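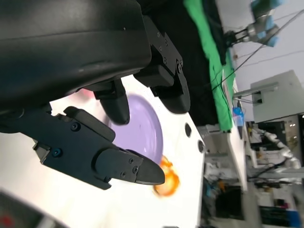 Fig. 1. Black gripper fingers and white tabletop

Print this page
E-mail this page

4. First Start and Night Charging

Revised Sep 8, 2019

This section is for owners of the Broldale electric car who have the Prarnov wall charger at home. The charger must already be fixed to the wall and connected by a licensed electrician, as explained in Section 3. If the cover of the charger is still open, please stop and do not continue with this section.

CAUTION: Do not use an extension cord, an adapter or a cable reel between the charger and the car. Use only the cable that was supplied with the charger.

4.1 Before you start

Park the car so that the charging cable can reach the port with no tension. The cable may touch the floor, but it should not lie where a wheel can pass over it. Keep 200 mm of free space on each side of the charger. Shelves, coats and garden tools are often hung too near to it after the installation, so please check again even if the electrician has already checked.

If you have bought the Smits cable holder, hang the cable in wide loops. Do not wind it tightly around the body of the charger.

4.2 First start

1. Switch on the breaker for the charger in your electrical panel.
2. Wait until the lamp on the front of the charger becomes steady white. The self-test normally needs less than one minute.
3. Open the Kovunano app on your phone and choose Add Charger.
4. Stand near the charger and type the code 1507. All chargers leave the factory with the same code.
5. When the app asks for a new code, choose your own and write it down in the back of this guide.
6. Select your home wireless network and type its password. Capital letters are important.
7. Wait for the message Charger Ready.

Note: If the lamp blinks yellow after step 6, the network signal is too weak in the garage. The charger will still charge the car, but the night schedule has to be set from the screen of the car. See 4.4.

4.3 Setting the night schedule in the app

1. In the app, choose Schedule and then New.
2. Enter the start time. Take it from your electricity contract and not from the clock of a neighbor, who may have another tariff.
3. Enter the time when you want to leave in the morning.
4. Choose the charge limit. For everyday driving we recommend to keep the limit under full. Use the full limit only before a long trip.
5. Press Save. A small moon is shown beside the name of the charger.
6. Plug in the car. The lamp turns blue and stays blue until the start time. The car is not charging yet, and this is correct.

Note: If you need to charge immediately, press and hold the button on the charger until the lamp turns green. The schedule is skipped one time only and comes back the next night. 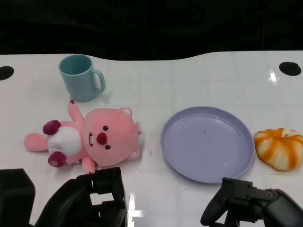 Jhair Cusi wrote to us in August that his lamp stayed blue all night and in the morning the battery had the same level as in the evening. He had made a schedule in the app and another one in the car, and he asked which of the two the charger obeys. The answer is that it waits for both. When the hours do not overlap, no charging takes place. Please keep only one schedule – we suggest the one in the app – and delete the other.

4.4 Setting the schedule from the car

1. Switch on the car, but leave it in Park.
2. On the center screen, choose Energy, then Charging, then Timer.
3. Enter the start time and the end time.
4. Choose Only at This Place if you do not want the timer to work at public stations.
5. Switch off the car, plug in the cable and lock the doors.

After daylight saving time begins or ends, check the hours again. The app corrects them by itself, the car does not.

4.5 If charging does not begin

Lamp off: Check the breaker. If it trips again after you switch it on, leave it off and call your electrician.

Lamp red, steady: Unplug the car, wait two minutes and plug in again. Look inside the plug for dirt or water. Do not clean the contacts with a metal object.

Lamp red, blinking: The charger is too warm. Let it cool. Charging starts again automatically.

Message 162 in the app: The car did not answer the charger. Lock and unlock the car with the key, then repeat step 6 of 4.3. If the message returns, write down the serial number from the right side of the charger before you call service.

CAUTION: Never pull the plug out by the cable. If the plug is held by the car, unlock the doors first and then press the release button on the handle.

Continue to Section 5, Charging Away from Home.

Print this page
E-mail this page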